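## On the bench: the Predar hand-held gripper kit

We've had the Predar kit on loan since April and I'm already dreading the day it goes back! For anyone who missed the last issue, it's a pair of grippers you hold yourself and use to show a robot how a job is done. You fold the tea towel, the kit records it, and the recordings go off to train the arm later.

Liudmyla Moroz set us up in one afternoon (the printed guide is short and makes sense, which was a lovely surprise). By the end of it we had 82 usable recordings of simple pick-and-place jobs. Our old set-up, driving the arm around with a joystick, gave us 10 on a good day.
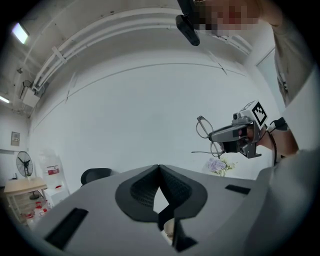
*Both grippers up, with the marker cube on top of the far one. The dark pads on the near one meet in a V.*

The pads are my favourite part. They have a mesh surface inside a thick rubber rim, and they held everything we tried, from a felt pen to a bread roll. Vira Zakharchenko even managed grapes – she's very proud of that and I've promised to mention it.

A few grumbles. The grip gets tiring after a long run, so we swap people often. I'd also love a longer cable, as I kept catching mine on the back of a chair. And the Savchuk software that sorts the recordings is a bit slow to open once you have more than 200 in a folder, although it's never lost one on us.

Hire is $425 a week through Treseditz, and that covers both grippers, the software and phone help. We rang twice and got a real person who knew the kit inside out. If your group does any sort of arm work, I'd say grab it for a week and see what you think.

Vira is keeping the booking sheet while it's still here. Bring your own objects, the odder the better, and closed shoes please.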